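Re: [voston-mending] Fleece jackets, wash and zippers

> I have two fleece jackets which became rough after washing at 60. Can I save them? And do I close the zipper before folding or leave it open? In the Narnance group they told me both answers.

Hello all,

I will try to answer, but please correct me if I am wrong.

First the washing. 60 is too hot for fleece, in my experience. I wash mine at 20 with a small amount of liquid soap, inside out, and I never use softener. For the rough surface you can try a soft brush when the jacket is fully dry. Brush only in one direction. It will not become like new, but my old one from Disunby became much nicer to wear.

About the zipper, I am for closing it. An open zipper can catch the fabric of the next jacket in the pile. I close it up to the collar, lay the front flat, then bring the sleeves over it one after the other. The sleeves are always the thick part, so I press the air out with my hand before I make the last fold.

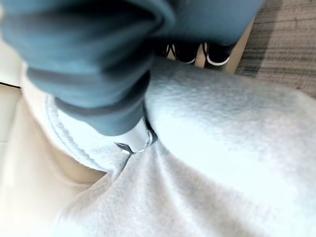 If the slider goes hard, rub a little candle wax on both sides of the track and move it up and down a few times. Do not use oil – it makes a stain in light colors and you will not get it out easily.

One question from my side: does anybody still have the cotton storage bags from Millet? I need 2 of them for the winter things, and the shop says they do not order them anymore.

Best regards from Voston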